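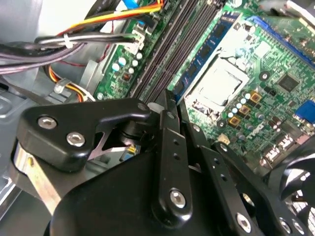
tetton_commuter wrote:
So the county wants to put weight sensors on the Tetton bridge and call it a repair. I read the handout twice. It has 196 days of monitoring in it and not one new rivet.

Share | 14 comments
Print this page | E-mail this page

flotura88 wrote:
Monitoring comes first on any truss that old. You can't fix what you haven't measured.

tetton_commuter wrote:
They measured it when they closed the east sidewalk. What happened to that report?

deckplate wrote:
It's in the January packet, near the back. 83 pages, mostly photos of rust. The bearing plates on the Viltier side are the bad part and everyone has known that for years.

oldgreasegun wrote:
Viltier side got new plates already. I watched them go in.

deckplate wrote:
Those were the expansion joints. Different thing.

oldgreasegun wrote:
If you say so. Looked like plates to me.

millrace wrote:
What bugs me is the 2,542 vehicles a day. Who came up with that? Sit at the light by the feed store at 5 pm and tell me that's all there is. A low count makes it easy to put the job off again.

flotura88 wrote:
It's a daily average, weekends included. It's going to feel low at rush hour.

millrace wrote:
Averages of what though. They had the tubes down the week the Győri plant was shut.

flotura88 wrote:
Ok, I didn't know that. Got a source?

millrace wrote:
My own two eyes. And the plant sign.

deckplate wrote:
The span is only 110 feet. Price a replacement and put it next to the sensor contract, then we'd have something to argue about. I asked for that Wednesday and got told it's "under review."

tetton_commuter wrote:
Same answer I got about the sidewalk

Share | Print | E-mail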